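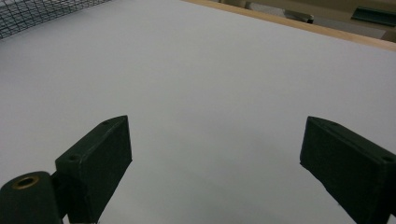
Una superficie clara y, delante, dos piezas de color verde oscuro.

¿Por qué el blanco parece tan blanco?

¡Hola otra vez! Soy Jaime Godinho y hoy os cuento una cosa que me volvía loco a los 7 años: yo buscaba el blanco en el arcoíris y no lo encontraba nunca. Normal, ¡porque no está!

La luz del sol lleva mezclados todos los colores. Cuando choca con una hoja verde, la planta se queda con buena parte del rojo y del azul, y a tus ojos les llega sobre todo el verde. La nieve, en cambio, no se queda con casi nada: devuelve todos los colores revueltos, y a esa mezcla la llamamos blanco.

¿Y el gris? Pues devuelve también de todo, pero menos cantidad.

Probad esto en casa: recortad un círculo de cartulina, pintadle 7 trozos con los colores del arcoíris, pinchadlo en un lápiz y hacedlo girar muy, muy rápido. A mí me salió un blanco un poco sucio, tirando a gris (mis rotuladores eran malísimos). ¿De qué color se ve el vuestro?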